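# Plillero folding landing pad

I fly a mapping drone over gravel lots and wet hayfields most of the year, and I got tired of picking grit out of the gimbal. So I made a pad that stands up off the ground on short legs, and after a lot of people at the Kikthorpe field asked me where I'd bought it, I started making them to sell. The Plillero is the second version (the first one was heavier and pinched your fingers, sorry to everyone who has one!).

It opens to 35 inches across and folds flat enough to slide behind a truck seat. Total weight is 600 grams with the legs on. One side is orange, the other is dark blue, and I use the orange side nearly all the time.

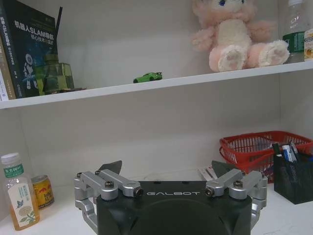

The leg hinges are the part I changed the most. Version one had rivets, and once a rivet works loose on gravel there isn't much you can do except drill it out in the parking lot. Now every hinge is bolted, with dark hex-socket screws like the ones in the finger linkages on that GALBOT gripper, and a plain hex key gets you in and out. I put a key in the bag with every pad – it clips inside the flap, so please put it back there and not in your pocket. If a leg starts to feel floppy, a quarter turn usually fixes it. Don't crank them down hard, the legs need to swing.

## What you get

- Landing pad with four legs attached
- Carry bag with shoulder strap
- Hex key
- Four ground stakes for windy days
- Spare hinge screws

## Will it fit my drone?

If your drone fits in a normal backpack, yes, with lots of room. For bigger machines, measure diagonally from foot to foot and leave yourself a hand's width all the way around. Anything over 4,000 grams is too heavy for the legs, so fold them in and lay the pad straight on the ground. It works fine that way, you just lose the height.

I get asked about pads for fixed-wing drones a lot. I don't make one and I'm not planning to. 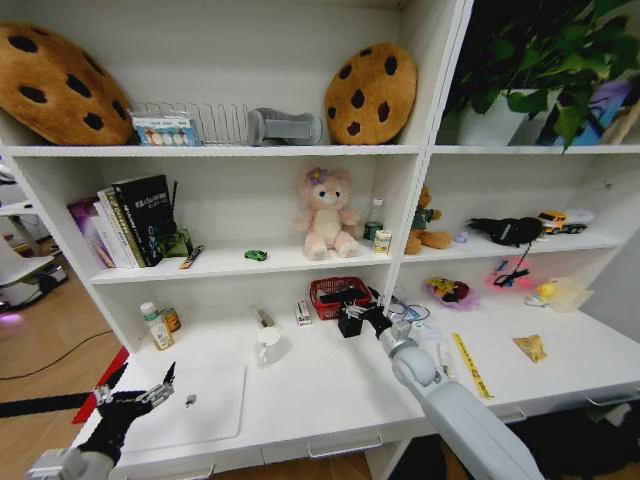 *Photo: Dafis*

The fabric is coated on both sides and wipes clean with dish soap and a sponge. I wouldn't put it in a washing machine (a customer did, and the coating came off in strips). Let it dry before you bag it, or it'll smell like a tent in July. Mud on the hinges should be brushed off once it's dry, and then a drop of light oil on each one is plenty.

## Colors, shipping and repairs

Orange and blue is the standard pad. There's also a plain gray one called the Collaswood, same size and same legs, for folks who do wildlife surveys and don't want a big bright circle in the grass. It costs the same.

Pads ship folded in a flat box, usually within 2 days of your order. The hinges and legs are covered for as long as you own the pad – send me a photo of the broken bit and I'll mail you a new one. Torn fabric I can patch if the hole is smaller than your palm. Anything larger needs a new top, and I sell those separately.

*Page updated December 3, 2023. The gray pads are back in stock, and the stakes are now steel.*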